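Skarkel Tidy: data card

Skarkel Tidy is a set of recordings of a two-armed robot putting toy building bricks away by color. It goes with our write-up on whether a robot can be left to do the small clearing-up jobs people do at home without thinking. The short answer is in the section called "Can it do the chore yet". Everything else is for people who want to use the recordings.

One view from a wrist camera and one from the head camera:

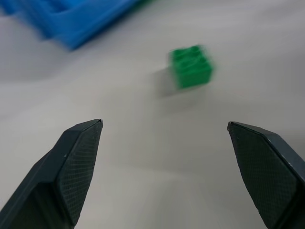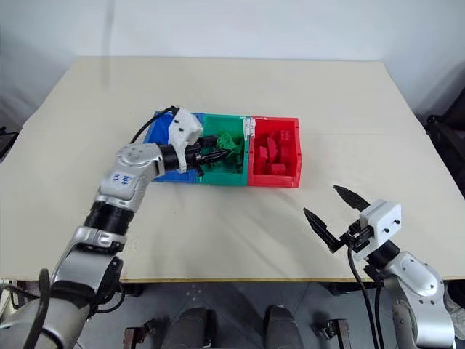 What is in the set

227 episodes. An episode starts with bricks out on the table and ends when the operator decides the job is finished or has gone wrong. The main job is to pick up a brick, carry it to the bin of its own color and let go. The bins are red, green and blue.

Every episode has:
- video from the head camera and both wrist cameras
- joint positions for both arms
- gripper opening for both hands
- one line of text giving the task
- an outcome label (done, partly done, failed)
- a free text note, often blank

200 episodes were driven by a person. The remaining 27 are the policy running by itself, and they are kept in their own folder called auto. Please don't mix the two when training unless you mean to. We did this once by accident and the arm picked up a habit of stopping over the bins.

Who made it

Recording was done at our Sornerport site by Şengül Yaman and Ertuğrul Akyol. İlker Uçar wrote the policy and the replay tool. Seren Gwilliam checked the labels and wrote most of this file. Ayten Başaran wrote the task list, which started from her own notes on what gets left lying out in a home with small children.

Folder layout

driven/ episodes with a person at the controls
auto/ episodes with the policy at the controls
labels/ one text file per episode, same name as the episode
tools/ replay and export scripts
tasks.txt the task list

Names run in the order the episodes were recorded. There are gaps where we threw something out. Episode counts are for what's left.

How outcomes were labeled

Done means every brick named in the task line is inside the right bin and has been let go. A brick resting on the rim is not done. A brick that went into the wrong bin and was then moved to the right one is done, with a note.

Partly done means at least one named brick got where it was going. Failed is everything else, including runs we stopped because a finger was about to push into the table.

Seren labeled everything once from the head view, then went back over the failures with the wrist video. A handful changed. The old labels are not included.

Can it do the chore yet

Under human control, yes, slowly. On its own, sometimes.

The policy is good at a single brick sitting flat with open space on all sides. It lines up, closes, lifts and finds the bin. It gets worse with:
- bricks touching each other, where it tends to close on both
- wedge shapes, which turn in the fingers
- a bin that is already quite full
- a bin that has been bumped since the start of the run

The last one matters most to us. A person sees that a bin has moved and reaches to the new place. Our policy often lets go over the old place. It doesn't check where the brick landed, so it carries on to the next one.

Time is the other problem. We gave the same pile to a person and to the policy, and the person was finished before the arm had placed its second brick. We don't think speed alone rules a robot out. If it could be trusted to work through a pile while everybody was asleep, slow would be fine. It can't be left like that yet. Someone has stood next to it for every run in auto/.

We also tried a small version of the sorting job from the Bozkurt packing bench, with loose parts going into trays. Results were close to the brick results and the same things went wrong. Those runs are not in this release.

So our view is that color sorting on a clear table is nearly there, and tidying a room is a long way off. A room has bricks under the couch.

Known problems

Wrist video blurs when the arm moves fast. We left those parts in. If you need sharp images, filter by joint speed. A script for this is in tools/.

Gripper opening in the first 3 episodes was logged in the wrong units. They are marked in the notes. Multiply by ten.

In 62 episodes only one arm does any work. The other arm's joint data is there, but there isn't much to learn from it.

Lighting hardly changes. A policy trained only on this set will probably struggle near a window.

Replaying an episode

Open tools/ and run replay with the episode name. Space pauses, the arrow keys step one image at a time, and W switches to the wrist views. The export script writes the format used by Clallanis, our training code. Export is slow the first time and quicker after that.

Changes

March: auto/ added, labels corrected, units problem written up.
Before that: first release, driven episodes only.

Still to do: runs with the bins in a different order, and runs where a person moves a bin halfway through on purpose. İlker has the second one started.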